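Zandodside Knitwear Mending & Washing: Your Questions

Last updated Jul 8, 2021

Quick answers to the stuff we get asked most. If it's not here, email. Phone is only on in the mornings and goes to voicemail a lot, sorry.

What do you mend?

Jumpers, cardigans, scarves, hats, blankets if knitted. Holes, ladders, frayed cuffs, popped seams, moth damage. Elbows, a lot of elbows. We don't do woven stuff (shirts, coats, jeans) and we don't do leather patches any more.

Do I need to wash it first?

Yes please. Clean and fully dry. Anything that arrives dirty gets washed by us and that goes on the bill. Anything with moths goes in a sealed bag, and tell us in the email before you post it, not on a note inside.

How do I get rid of moths?

Freezer. Bag it, squeeze the air out, two weeks at the coldest setting. Then take it out, let it come back to room temperature, shake it outside. Repeat once if you saw grubs. Hoover the wardrobe too, right into the corners, and under the skirting if you can get the nozzle in. Lavender smells nice, don't rely on it.

Can I machine wash wool?

Check the label. If it says hand wash, hand wash. If it says machine, use the wool cycle, cool, low spin, inside out, in a mesh bag. Not the "delicates" cycle, on some machines that one still thrashes about quite a bit. Never biological powder on wool or silk.

And by hand?

Cool water, a small squirt of wool wash, push it under, leave it ten minutes or so. No rubbing. Lift it out with both hands, don't let it hang. Rinse at the same temperature. Roll it in a towel and press. Dry flat.

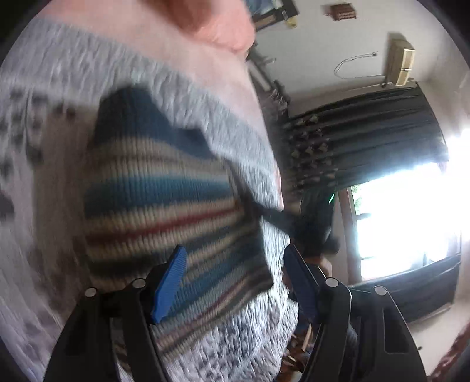 Drying is where most of the damage happens. Ribbed knits especially, they drop when hung wet and you end up with a jumper down to your knees. Lay it out on a towel or a rack, pull the ribs together with your hands, square up the shoulders, turn it over when the top feels dry. Keep away from radiators. Full sun will fade the darker colours, reds and navys worst.

Mine has stripes, will the colours run?

Could do. Test first. Wet a bit of white cotton, press it on the darkest stripe for a minute, look. Any colour on the cotton = wash cold and quick, no soaking, and dry it with a towel between the front and back. Colour catcher sheets help a bit. If it's already run, wash it again straight away while still wet. Once it has dried in there's not much anyone can do.

It's shrunk. Can you fix it?

Slightly shrunk, sometimes. Soak in cool water with hair conditioner, press, stretch it gently to size and pin it out. Properly felted, no. We get asked every week. Make a cushion.

How do I stop bobbling?

You can't, not completely. Short fibres work loose and ball up, mostly under the arms and where a bag rubs. Use a comb for fine knits and a battery shaver for thicker ones, but go careful on ribs, the blades catch the raised bits. Do it dry, on a flat surface, never while wearing it. It does slow down after the first few washes.

Hang or fold?

Fold. Always. If you have to hang, fold it over the bar of the hanger lengthways.

How do you match the yarn?

We've 549 shades on the wall at the moment, wool mostly, some cotton and a bit of silk blend. Email a photo in daylight, next to something plain white. We'll say if we've something close. For multi-coloured stripes we match each stripe, so that takes longer and costs more. If you kept the little spare yarn card that came with it, send it!! Always better than ours.

Can I have a visible mend?

Yes, lots of people do. Say which colours you like, or say "you choose" and Rosalía Lorente will pick. She does all the visible darning. No returns because you didn't like the colour if you said you choose.

How long does it take?

Usually 5 weeks. Longer in autumn when everyone opens the drawer at once. May is quiet, send things in May if you can. We don't do a rush service.

What does it cost?

Depends on the hole. We quote from photos first and then confirm when it's in our hands. If the price goes up we ask you before starting. If you say no, you only pay return postage.

How do I send it?

Fill in the form, print the slip, put it in the bag with the jumper. Use a plastic bag inside the parcel, not just paper, we've had soggy ones. Get proof of postage. Please write your order number on the slip, we had 484 parcels last year and a good few came with no name at all.

Do you sell yarn?

Small amounts. Darning cards in the Varier and Lachance ranges, plus needles and mushrooms. The Dirasov sock yarn is out of stock, don't know when it's back.

Do you teach?

Evening darning class, beginners, eight places. Bring a clean sock with a hole in. Dates go out on the mailing list first and then on teh website if there's anything left.

Where do I write?

The contact form at the bottom of the page. We answer in order, allow three working days. Please don't send the same message twice, it puts you to the back of the queue.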